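Week 3 notes: writing about ordinary rooms
Descriptive Nonfiction, fall section
Posted August 27, 2021

Hi all! I promised I'd type up what I said in class, plus the bits I skipped when we ran out of time (my fault, I got going about kitchens again).

Before you read on, get a scrap of paper and put down the first five nouns that come to you from these two. Don't fix them up.

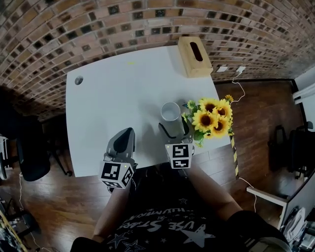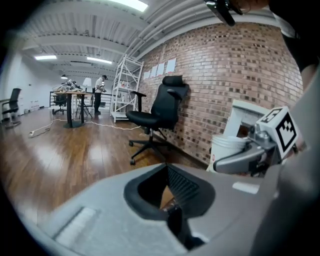 OK, so. Most of us reach for adjectives when a room feels flat on the page. I did it for years – my early drafts are full of "cozy" and "dingy" and I can't stand to read them now. Try nouns first. If you write "a nice old kitchen" I get nothing, but if you write "a bread tin with somebody's bus pass in it" I'm already asking who takes the bus.

The second thing is order. Where do you start, the door or the window? Sun-ja Min starts her essay "Cimemley" with the smell of the stairs and doesn't let us into the apartment until page 9. I love that! Bit-na Shim hated it, and she made a pretty good case in class, so read it again and come ready to argue with one of us.

Third, leave stuff out. Raelene asked how much is enough, and I gave a mushy answer. Here's a better one: keep the thing you'd miss if it were gone the next morning. A room in a 600-word piece can usually carry one long look and a couple of glances. After that I start skimming, and I'm a patient reader (mostly).

Also, watch "there is." It's fine once. A whole paragraph of it reads like a moving company's list.

For next time: 800 words on a room you know well, no people in it, and no adjectives in the first paragraph. Colors count as adjectives, sorry. Hae-won has the spare copies of the Min essay if you lost yours. The longer portfolio piece isn't due until October, so please don't email me about it yet.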